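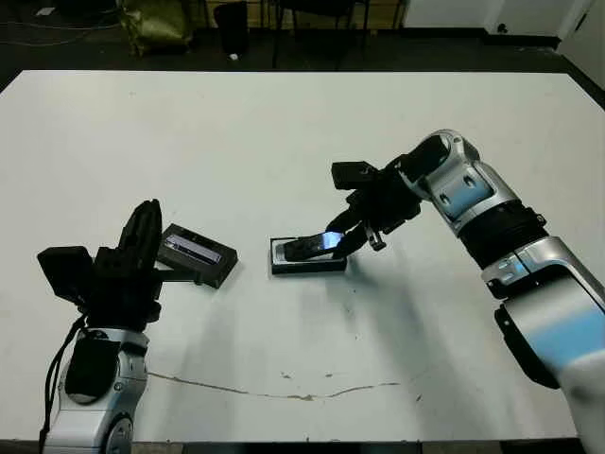
How do two arms share one job?

At Brumcombe Robot Club we've been teaching our two arms, Clander and Rekau, to work with a phone and its box, and oh, it takes patience! Think how your own hands help each other when you open a present.
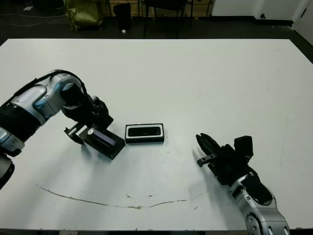
Halyna Symonenko, who is ten, wrote the rule we all use now: go slowly, and don't squeeze. We've had 50 tries so far, and we'd like to reach 100 by June.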